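How to Give Your Dog a Calming Touch Session at Home

Last updated 26th October

Hands-on relaxation is something most owners can learn in an afternoon. It does not need special training, oils or equipment. What it needs is a quiet room, a dog who is willing to take part, and enough patience to stop when the dog has had enough. The steps in this guide are the ones taught in the beginners' course at Domdale, with a few changes made after Houshang Kiani took over the evening group in February.

This is for healthy adult dogs. If your dog is limping, has a lump you have not had checked, is running a fever, or has had surgery recently, talk to your vet first. Touch work is meant to sit alongside veterinary care and does not replace it.

What you need

A folded blanket or a thin mat
A bowl of water within reach
A clock you can see without picking up your phone
Short fingernails, no rings or bracelets

Choosing the time and place

Pick a time when the dog has been walked and has had a chance to relieve itself. Wait at least two hours after a meal. Turn off the television. If you have other pets, put them in another room with the door closed, or ask someone to take them out.

Sit on the floor if your knees allow it. Small dogs can be worked with on a sofa beside you. Tables are fine for dogs who are used to being groomed on one, but many dogs connect a raised surface with the vet and will tense up before you have touched them. If you do use a table, put the mat down first so the paws do not slide, and keep one hand on the dog the whole time.

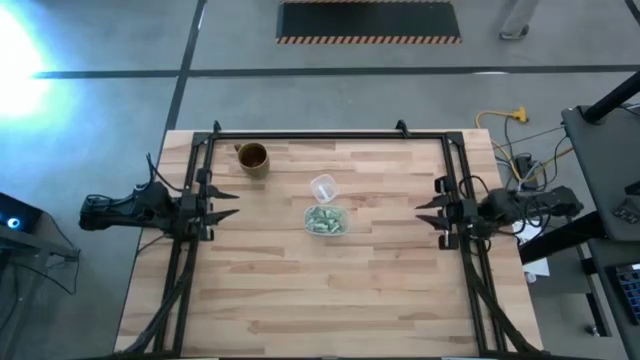

Butcher-block table top in pale blond wood with darker streaks.

Step 1. Settle yourself

Sit next to the dog, facing the same way it is facing. Leaning over a dog or staring at its face can make it uneasy. Rest your hands in your lap and breathe out slowly five or six times. Let your shoulders drop. If you are in a hurry or upset about something, leave the session for another day.

Step 2. Ask permission

Hold the back of your hand a few inches from the dog's shoulder and wait. If the dog leans in, sniffs and stays put, or lies down, go ahead. If it turns its head away, licks its lips, yawns or gets up, take your hand back. Try once more after a minute or two. If you get the same answer, stop there.

Step 3. First contact

Lay one flat hand on the shoulder. Use about as much weight as you would use to hold a sheet of paper on a desk. Do not rub or pat. Keep the hand still through ten of your own breaths. You are getting used to the rise and fall of the dog's ribs, and the dog is getting used to a hand that does not want anything.

Step 4. Long strokes

Start at the base of the neck and move your palm down the side of the back to the hip, going with the hair. Each stroke should take four or five seconds. Stay on the muscle to one side of the spine and never press on the bone itself. When one hand reaches the hip, place the other at the neck before you lift the first. Do 14 strokes on the side nearest you. If the dog rolls over or changes position, you can do the same on the other side. If it does not, leave the other side for next time.

Step 5. Small circles

With the pads of two fingers, make slow circles the size of a quarter on the chest, the shoulders and the base of the ears. The skin should move with your fingers. One and a half turns in each spot is enough, then lift and move an inch or so along. Most dogs like the ears best. Feet, tail and belly are best left alone for the first few weeks.

Step 6. Hold and finish

Place one hand on the chest and the other between the shoulder blades. Stay there for a minute. Then take both hands away slowly, move back a little, and let the dog decide when to get up. Offer water. Do not start a game or go for a walk straight away.

Reading the signs

Signs the dog is comfortable: slow blinking, a long sigh, a loose jaw, a hip rolled to one side, sleep.

Signs to stop: a stiff neck, the whites of the eyes showing, panting when the room is cool, a lifted lip, looking repeatedly at the door. Growling is a clear request and should never be punished. Take your hands away and give the dog room.

How long and how often

Keep the first session to five minutes. Build up slowly to 14 minutes over several weeks. Two or three sessions a week suits most households. Older dogs often prefer something shorter every day.

Common mistakes

Pressing harder when the dog seems tense. Go lighter, or go back to the still hand in Step 3.

Talking all the way through. A few quiet words at the start are fine.

Working on a sore place. If the dog flinches, leave that area alone and write down where it was. If it flinches in the same place at the next session, call your vet.

Keeping notes

A cheap notebook is enough. Put down the time of day, how long you went on, which areas the dog enjoyed and anything you felt that was new, such as heat, swelling or a scab. Zeyu Qian's printable record sheet is in the Domdale handouts folder, along with the version for cats. Bring your notes if you come to the follow-up class, where we go over the circles again and start on the legs.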